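3.2 Where the small stuff goes

I should say up front that I went into the Plandbridge diaries expecting to write about money. The plan was to look at how people in shared apartments split the cost of household things, and I had a whole spreadsheet ready for it. Then I read the first batch of entries and almost all of them were about surfaces. Who left what on the counter, how long it stayed there, whether moving it counted as tidying or as being rude. So the paper changed, and I'm glad it did!

The diaries came from two apartment buildings, Sirkine and Tilorari, and between them the residents sent me 1,267 entries. Most are short (a line or two, typed on a phone late in the evening), but a few run on for pages. I coded every entry by hand for the surface it mentioned and for what the writer called the things lying on it. "Stuff" won by a mile. After that came "mess," "my things," and, mostly in Sirkine, "the pile," as if everyone in the building knew which pile was meant.

What I kept running into was a split between things that live on a surface and things that are only passing through. I'm borrowing the words "resident" and "visitor" for these, and I know they're a bit cute, but I tried "permanent" and "temporary" first and they made a mess of the coding. A fruit bowl can be moved every day and still be a resident. A library book can sit on a windowsill for a month and still be a visitor, at least in the mind of the person who borrowed it.
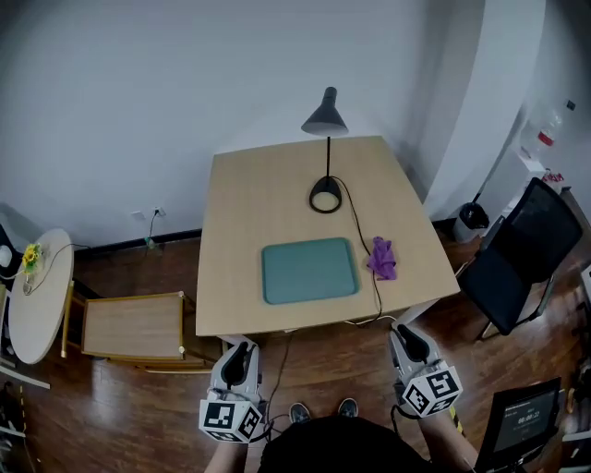
Figure 4. Table with lamp, tray and cloth.

Visitors are where the arguments start. Roughly 700 of the entries mention at least one, and the tone is nearly always sharper than in the entries about residents. Take the table in Figure 4: going by how my diary writers talk, the black lamp would be a resident, the tray could go either way, and the purple cloth bunched up beside it would be a visitor for sure. Crumpled fabric got called a visitor almost every time it came up, while folded fabric mostly got a pass. I love this finding and I can't fully explain it. My best guess is that folding reads as a decision somebody made, and people are a lot more forgiving of decisions.

Cords deserve a paragraph of their own. I had no code for them at the start and had to go back through the first 300 entries to add one (not my favorite week). Writers in both buildings treated a cord as part of whatever it powered, so a resident appliance had a resident cord, except for phone chargers, which were visitors everywhere.

I did try the Polat scale of household tolerance on a subset of the Tilorari writers, and I wouldn't do it again in the same way. Its questions ask about rooms, and my writers didn't think in rooms. They thought in edges, corners and "my end of the counter." One of them answered every question with a note about the top of the refrigerator. I kept those answers in the data, but I left them out of the comparison in Section 4, where I get back to the two buildings and the matter of who does the moving.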